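How to descale a kettle without buying anything silly

4 min read

Every few months somebody sends me a link to a new kettle product. Magnetic rings, ceramic balls, a little steel mesh thing that sits in the bottom and is meant to attract the scale before it reaches the element. I have tried most of them in a hard water house and I remain unconvinced by nearly all. What does work is a weak acid, some patience and a rinse, and that's been the case for as long as there have been kettles.

So this is how I do it, with a few notes on the advice I think you can ignore.

First, check whether you need to bother

Look inside in good light. A faint chalky bloom on the base is harmless and you can leave it for weeks. Flakes floating in your tea are unpleasant but they won't hurt you either. The time to act is when there's a crust you can feel with a fingertip, or when the spout filter has gone stiff and the kettle pours down its own side.

You'll read that a scaled kettle costs a fortune to run. I doubt it. A thick crust does slow things down a bit, but I have never seen the big savings some people promise, and my electricity bill did not notice when I started descaling regularly. Do it for the taste and because the switch lasts longer if steam can reach it properly.

If you live somewhere with soft water, close this page. I mean that kindly.

What to use

Citric acid is my first choice. It comes as a white powder, it's cheap, it doesn't smell and a tub lasts ages. Home brewing shops and the baking shelf of larger supermarkets have it. I use two level tablespoons to a litre of water.

White vinegar works too, mixed half and half with water. My objection is the smell, which gets into the kitchen and stays for the afternoon. Kheri Lukumay, who I shared a flat with for three years, swore by vinegar and claimed she couldn't taste it afterwards. I could.

Lemon juice is just weak citric acid at a higher price. Fine if you have a few tired lemons to use up. I wouldn't go out and buy any.

Bicarbonate of soda does nothing for limescale. It's an alkali, and so is the scale, near enough. The recipes that have you mix it with vinegar are the worst of the lot: you get a lot of fizz, and then you have a kettle full of slightly salty water. The fizz looks busy and the two things have cancelled each other out. Don't.

Cola does work, slowly, and leaves you with a sticky kettle to wash.

The method

Read the maker's leaflet first if you still have it. A few kettles have coatings or seals that don't like vinegar in particular, and if the leaflet says no, go with the leaflet over me.

Unplug the kettle and take it off its base. Pull out the spout filter if it comes out (most do, with a bit of a wiggle) and put it in a cup.

Fill the kettle halfway with plain water, put it back on the base and boil it. Unplug it again. Now leave it for ten minutes. People skip this, add the powder straight to boiling water and then wonder why it froths up over the lid.

Add the citric acid a spoonful at a time. It will fizz where there's scale. Once it calms down, top up with warm water until the scale line is covered, but stay under the maximum mark.

Leave it for half an hour. For a bad crust, leave it for an hour and swirl it now and then. I have seen instructions that say overnight, and I can't see the point. The acid has done what it's going to do by then, and if there is scale left over you want a fresh batch.

While you wait, ladle a little of the same mixture over the filter in its cup. Any cup will do, as long as it stands steady and you empty it first.
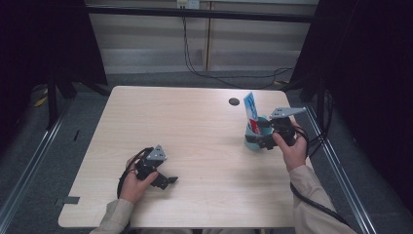
A light blue cup on the table, with a printed card sticking out of it.

Give the filter fifteen minutes and then go over the mesh with an old toothbrush. Go gently, as the plastic frames get brittle. If it snaps, a spare from the maker is often silly money, and I'd look for an unbranded one the same size before paying it.

Pour the kettle out down the sink, slowly. Wipe round the inside with a soft cloth if you can get your hand in. Never use wire wool, and don't put the kettle itself under the tap with the contacts facing up. If the contacts do get wet, dry them and then leave the kettle alone for a good few hours.

Rinse twice with cold water. Then fill it, boil it and throw that water away. One boil is enough after citric acid. After vinegar I'd do two, maybe three.

If it hasn't worked

Repeat with a fresh batch before you try anything stronger. Most failures are down to a mix that was too weak, or cold. Citric acid in cold water does work but it takes its time.

Brown marks that stay put after two goes are probably not limescale. They might be mineral staining or the start of rust on a cheap element plate. Staining is only ugly. If you see pitting, or the metal is rough where it used to be smooth, replace the kettle.

How often

The packet will tell you every month, and the packet is written by someone who sells packets. I do mine when it looks like it needs it, and in my kitchen that's four or five times a year. I have got into the habit of doing one in November before people come to stay – otherwise somebody always remarks on the bits.

A few things that do help in between: tip out what's left in the kettle at night, boil only what you need, and rinse the filter under the tap when you're washing up anyway. A filter jug helps as well, as long as you change the cartridge. An old cartridge is a jug with a lump in it.

And the gadgets? The steel mesh ball does collect some scale, I'll give it that. It also needs descaling itself, at which point you've got the citric acid out and might as well do the kettle. The magnetic ring I left on for most of a winter and saw no difference at all. Évan Lefèvre wrote to say his has worked perfectly for years. When I asked where he lives, the water there was soft.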